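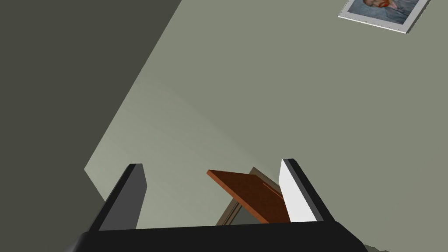 Ellness wood balm, large tin
Reviewed Jun 4, 2021

I put off buying this for the longest time, seeing as I already had half a bottle of Britismont polish under the sink and hate to waste anything. Well, I finally gave in, and I'm so glad I did! The balm is soft, almost like cold butter, and a little dab goes a long way on our old kitchen table (my aunt's, and terribly thirsty after a winter next to the radiator). It smells faintly of oranges, and the smell was gone by supper.

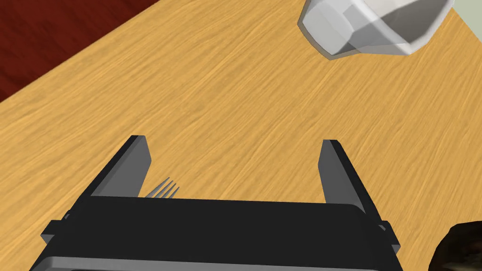

How it holds up

I rubbed it in with an old T-shirt, left it overnight and buffed it in the morning before anyone could set down a cereal bowl. Water still beads up nicely three weeks on. The lid is a bear to open, though, and I do wish they sold a smaller tin than the 200 gram one. I'll do the chairs in July, if the weather lets me haul them out to the porch.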